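The bag that ate my picnic
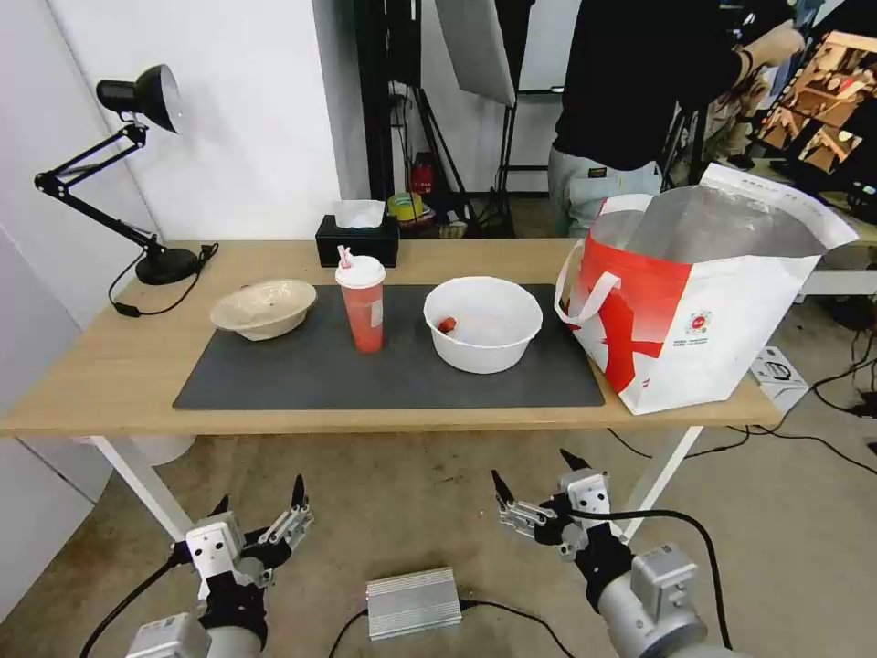
Everything still out on the table, with the big red and white bag standing by.

I have a confession to make. For most of my adult life I packed a cool bag the way other people fill a skip. Everything in, lid down (or zip up, or handles knotted together in desperation), and off we went. Then we'd get to the lake at Caltau and somebody would fish out a strawberry that had spent the journey under a bottle of squash. You can imagine.

So when Jeferson Vasconcelos offered to spend a morning teaching me to pack properly, I said yes before he'd finished asking. Jeferson used to run the picnic counter at Kisgate, and in his last summer there he put together 112 hampers in one week in September. He still talks about it the way my uncle talks about his knee operation.

His first rule is a mat. Lay something plain and dark on the table and only put things on it if they're coming with you. I thought this was fussy until I tried it at home and found I'd been about to take the tissues, a lamp plug and half the post. With a dark grey mat on a pale table you can see what you've got straight away, and anything that isn't on it stays behind!

The second rule is bowls before cups. I always did it the other way round, because the cup is usually the thing I'm most worried about, and then I'd have to lift it out again to get a bowl underneath. Wide things go at the bottom, he says, the deeper one first and the shallow one sitting inside it. I'm very fond of a speckled bowl with a slightly wonky rim, and those don't stack as neatly as the smooth ones, so a folded tea towel goes in between. My own pair are from Panar and cost me 11 pounds, and they have now survived 30 outings with one chip, which was my fault and happened in the sink.

Then the cup. I'm a grown woman and I love a cup with a domed lid and a stripy straw, the pinker the better, but they are a menace in a bag. Jeferson takes the straw out and lays it flat down the side, and the cup goes in empty, upright, in a corner. Drinks travel in a flask. (I argued about this for quite some time and lost.)

Fruit goes in last, right at the top, and never loose. He's strict on strawberries. They get a tub of their own, one layer deep, with a bit of kitchen paper underneath, and I'll admit mine have arrived looking like strawberries ever since.

As for the bag, go for one with a silvery lining and handles long enough to get over your shoulder. I'd had my eye on an Eberhard basket with leather straps, very handsome, and Jeferson picked it up in the shop, put it down again and pointed out that it weighed more than lunch. A big open-topped shopping bag stands up by itself while you fill it and folds flat behind the door afterwards. Mine holds lunch for four, plus the 300 grams of cheese I don't tell the other three about.

We're off to Caltau again next weekend, if the rain holds off. I've got the mat out already.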